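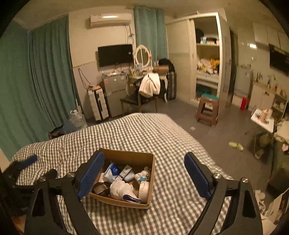
La cooperativa de mudanzas Boychuk aplicará desde el 8 de mayo de 2026 una nueva tarifa para los traslados de pequeño volumen entre Sistdale e Hirumdale. El precio dejará de calcularse por horas y pasará a depender del número de bultos y de su peso, con un máximo de 16 kilos por caja. Entran en la categoría de contenido mixto las cajas de cartón que reúnen objetos sin relación entre sí, como un tubo, unas gafas oscuras, una toalla doblada, una taza blanca y un muñeco; estas cajas deberán entregarse cerradas con cinta y rotuladas en dos caras.

La modalidad admite hasta 40 bultos por servicio. Por encima de esa cifra se mantiene el presupuesto previo con visita al domicilio. Los líquidos viajarán en posición vertical y en bolsa aparte, y la cobertura básica excluye la vajilla embalada por el cliente — salvo que se contrate el suplemento correspondiente.

Según Karine Pelletier, responsable de tarifas, el sistema se probó en febrero en dos rutas y redujo las discrepancias entre presupuesto y factura. Chi-keung Lau, jefe del almacén de Zurkow, precisó que el pesaje se efectuará en el punto de recogida con báscula portátil y que el cliente recibirá copia del registro.

Las reservas confirmadas antes de la entrada en vigor conservarán las condiciones anteriores. Las reclamaciones por daños deberán presentarse por escrito en un plazo de seis días desde la entrega.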